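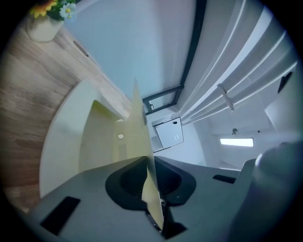
Clear the top completely before you take hold of the slots, writes Irena Wilczyńska, and look at the far corner twice, as small ornaments get forgotten there and end up on the floor. She also asks for the steps on storing sheets to come before the steps on moving the table. We have changed the order of this section to suit.

6. Clearing, lining and moving the table

This section covers everyday use of the Etel table once it has been put together. For fitting the legs, see section 3.

The top has a wavy front edge and cut-out slots near the edges. The slots are hand grips. Do not hang bags from them or pass cables through them.

6.1 Clearing the top

1. Take off the loose things first: toys, pens, cups, anything that rolls.
2. Close any boxes and fasten the latch. Carry boxes level, with one hand under each end.
3. Lift flower pots by the pot. Artificial flowers are often only pushed into the filling and will come away in your hand if you pick them up by the stems.
4. Put everything on a shelf or another table. If it has to go on the floor, keep it well away from the side you will be walking on.
5. Wipe the top with a dry cloth, working from the back to the front edge. Run the cloth round the inside of each slot.

Note: Soft toys with thin tails or strings should be laid with the tail on the table. Tails that hang over the front edge get caught on sleeves.

6.2 Lining the top with sheets

Lining is for painting, gluing and other messy work. Large plain sheets work best. You can use paper or thin board, whichever you have, but don't mix the two in one layer.

1. Wash and dry your hands. Take off bracelets or watches if they are likely to mark the sheet.
2. Take one sheet from the stack by its top edge and let it hang. If a second sheet comes with it, hold the front one still and let the back one slide down onto the stack.
3. Check the hanging sheet for creases and bent corners. Put a damaged one to the bottom of the stack, for test pieces.

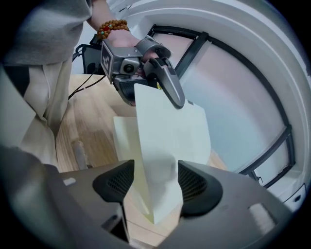
4. Bring the lower edge to the table first, against the straight side, then lower the rest slowly so the air can get out from under it.
5. Smooth the sheet from the middle outwards with the flat of your hand.
6. Lay the next sheet so that it overlaps the first by 3 cm. Tape the overlap, not the table.
7. Fold the front of the sheet under the wavy edge, or trim it with scissors. Never cut along the edge with a knife.

Caution: Tape left on the wood overnight can lift the finish. If you must tape to the wood, use paper tape and take it off the same evening.

Spare sheets can be kept upright behind a cupboard for a day or two. For longer than that, store them flat. Hanneke Van den Broek keeps hers between two boards under the bed, and they have stayed flat since December.

6.3 Where to put the table

Daylight from one side is best for close work. Near a window is a good place, provided the handle can still be reached and the window can be opened over the table without hitting anything.

Leave 70 cm free on every side where someone will sit. Office chairs with armrests need more than that. Measure with the chair pushed back, as it will be when somebody gets up. Folding chairs that are not in use should be folded and leant against a wall, clear of the doorway.

6.4 Moving the table

The table needs two people, even over a short distance.

1. Clear the top as in 6.1.
2. Move chairs, bags and trailing cables off the route.
3. Stand at opposite sides, facing each other. Put your fingers through the slots from above and rest your thumbs on the surface.
4. Agree who is walking backwards.
5. Lift together, just high enough for the feet to leave the floor.
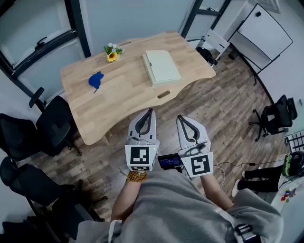
6. Walk in short steps – the one going backwards sets the pace. Keep the wavy edge away from door frames.
7. Set down the side nearest the wall first, then the other.
8. Press on each corner in turn. If the table rocks, adjust the foot under that corner by half a turn and try again.

Caution: Do not drag the table on laminate, even when it is empty. Grit under a foot will scratch a plank from one end to the other. Felt pads (Laskowska, small round) fit all four feet and should be replaced when they go hard.

If a slot feels rough after the move, rub it lightly with fine sandpaper along the grain and wipe away the dust. Splits that run from a slot to the edge can't be repaired at home. Stop using the table and write to Rachid Saber at the Pastcombe workshop, giving the number stamped under the top.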